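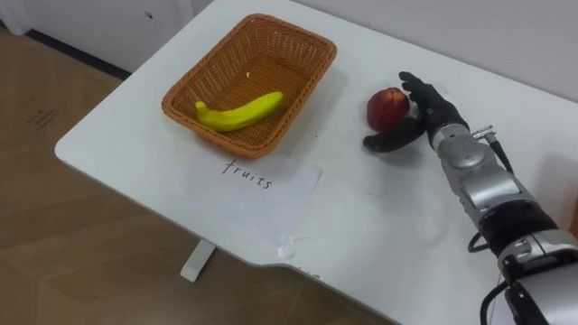

Label-Swap Evaluation for Tabletop Sorting Policies

Applies to: Nestis 4, Sang logger, any arm with a multi-finger hand and a head-mounted color camera
Written by Oduor Ogola. Training configuration by Jabari Gachanja.

A sorting policy that puts fruit in the basket behind a card reading "fruits" may be using the card. It may also be using the basket, the fruit already in the basket, or the fact that the basket was in the same place during every demonstration. Success rate on the training layout does not separate these cases. Label-swap evaluation does, at the cost of one extra data split and an afternoon of rollouts.

This tutorial covers collecting the demonstrations, training with Nestis, running the swap conditions, and computing the label reliance score we report in the Vumstead experiments. It assumes that teleoperation already works and that the hand has been calibrated.

1. Table and cards

Use a plain table with a matte top. White is acceptable if exposure is locked. With auto exposure on, a dark hand entering the view brightens the tabletop enough to wash out a thin marker line, and the card becomes unreadable in exactly the frames where the policy needs it.

Write the labels by hand on ordinary white paper in black marker. Printed labels work, but a policy trained only on one typeface transfers badly to handwriting, and handwriting from several people gives variation for free. Have each operator write a full set. Keep the wording short: one category word per card, lowercase.

Place each card flat in front of its container, on the camera side, with the word near the edge closest to the container. Tape the card at a corner so that it does not slide when the hand passes over it. Small misalignments are fine and should not be corrected between episodes. Cards squared to the table edge in every episode become one more thing the policy can depend on.

White paper on a white table has almost no visible border. This is deliberate. If the card is a colored rectangle, the encoder can find it without reading it, and the condition in section 4 that swaps card positions loses some of its meaning.

2. Containers and objects

Use open containers low enough that the head camera sees the bottom. A woven basket works. So does a shallow plastic bin. Avoid glossy interiors.

At least half of the episodes should start with an object already in the container. We call this the seed object. A seed that matches the label (a banana in the container marked "fruits") is a strong cue, and people leave seeds in place without thinking about it, for example when an operator runs several placements in a row without clearing the container. Log the seed in the episode header:

seed_object: banana
seed_matches_label: true

If the field is missing, the loader treats the episode as unseeded. This is the most common source of bad scores. Check it before training.

For the object to be moved, start with items the hand can enclose without regrasping. A peach, a small orange, and a tennis ball have similar size and need nearly the same grasp, which keeps grasp failures from contaminating the sorting result. Add long or flat objects only after the round ones work.

3. Demonstrations

Collect 40 demonstrations per label-container pairing. Four pairings are enough for a first run. Fewer than 40 and the grasp itself is unreliable, so most swap trials end before the placement decision and tell you nothing.

Start each episode with the object on the open tabletop next to the container and the hand somewhere above the table at a random offset. Do not always start from the same side. The operator then does the following:

a. Approaches with the hand open, thumb extended, and brings the thumb down beside the object so that the fingers and thumb are on different sides of it.
b. Closes until the current limit trips on two fingers.
c. Lifts clear of the container rim.
d. Moves over the correct container and pauses briefly.
e. Opens the hand and retracts.

The pause in step d matters for scoring. Sang marks the decision frame automatically when palm speed stays under threshold while the palm is over a container region. Without the pause, the marker falls back to the release frame, and late corrections get scored as first choices.

Keep the cards in view during the approach. With a single right arm, the forearm and its cable loops tend to cross the near right part of the image. Put cards toward the left and center, or raise the elbow in the null-space setting. If cables swing over a card, secure them along the forearm before going on. A cable shadow across a thin marker stroke is enough to change the encoder output.

Discard an episode if the object rolls off the table or if the card comes loose. Keep episodes with a failed first grasp followed by a successful one. They help.

4. Swap conditions

Every condition uses the same trained checkpoint. Nothing is fine-tuned between conditions.

Base. Layout drawn from the training distribution. Cards, containers, and seeds agree.

Card swap. The two cards trade places. Containers stay where they are. Seeds are removed.

Seed conflict. Cards stay. The seed in each container now belongs to the other category.

Blank. Both cards are replaced with unmarked paper of the same size. Seeds are removed.

Container swap. The two containers trade places and the cards stay.

In card swap, the correct container is the one behind the correct word, regardless of what the container looked like in training. In blank there is no correct container, and the trial is recorded by which container was chosen. The blank condition measures the prior. A policy that picks the same container in nearly every blank trial has learned a position or appearance preference, and its base score should be read with that in mind.

Run 100 trials per condition. Interleave conditions from a shuffled list and do not run them in blocks. Lighting drifts over the day, and in our October runs a blocked schedule put all the seed conflict trials in low afternoon sun. Those trials had to be repeated.

5. Training

The default configuration is in nestis/configs/label_swap.yaml. Fields that differ from the standard pick-and-place configuration:

image_crop: none
color_jitter: low
horizontal_flip: false
instruction: "put the object where it belongs"
header_fields_as_input: false

Horizontal flip must be off. It mirrors the written words. Gachanja found it left on in an early Premari run in which the policy treated every card as texture, and the card swap score was no better than blank.

Keep the instruction constant across categories. If the instruction names the category, the policy can still need the card to find the container, but if it names the container, the card is redundant and the evaluation measures nothing.

Leave image_crop at none unless the cards fall well inside the crop. Check this on the lowest and farthest head poses in the dataset, and also on the mean pose.

Save a checkpoint every 1,000 steps. Grasping usually settles well before card reading does, so the checkpoint with the lowest validation loss is often too early. Run a short card swap test on several later checkpoints before choosing one.

6. Scoring

For each trial, Sang writes one line with the condition, the chosen container, the decision frame, and an outcome code:

OK object released in the chosen container
DROP object lost after the decision frame
NOGRASP no decision frame reached

Exclude NOGRASP from the placement score but report its rate per condition. If it differs much between conditions, something other than the cards has changed, and the comparison should be stopped until the cause is found. DROP counts as a decision. The policy chose, then lost the object, and only the choice is of interest.

Label reliance is the card swap accuracy minus the rate at which the policy picks that same container in the blank condition. Compute it per category and then average:

nestis score --metric label_reliance --by category runs/your_run

A score near zero means the words are not being used. A negative score means the policy is following the container or its position against the card. Report the seed conflict accuracy next to it. The two can disagree. A policy may read cards when the containers are empty and ignore them as soon as a piece of fruit is visible inside one.

We use cookies to remember your preferences and measure traffic on this site. By continuing to browse you accept our use of cookies. Accept / Manage settings

7. Common problems

Card swap accuracy is high but seed conflict accuracy is low. The training set has too many matching seeds. Add unseeded episodes first, then episodes with mismatched seeds. Do not remove the matching ones.

The hand hovers between containers. Usually two decision modes averaged together. Shorten the action chunk or switch to the diffusion head.

The thumb pushes the object away during approach. The thumb is coming down too close. Raise the thumb offset in the retargeting file and recollect the affected episodes. Relabeling the actions does not fix it.

The policy reads one operator's cards and not another's. Check stroke width. Thin marker at the far end of the table may be a single pixel wide after resizing. Use a thicker marker or a larger input resolution, and keep that setting for both training and evaluation.

Scores change after the cards are rewritten. Expected to a small degree. Store the cards used for evaluation in a folder and reuse them for every checkpoint under comparison.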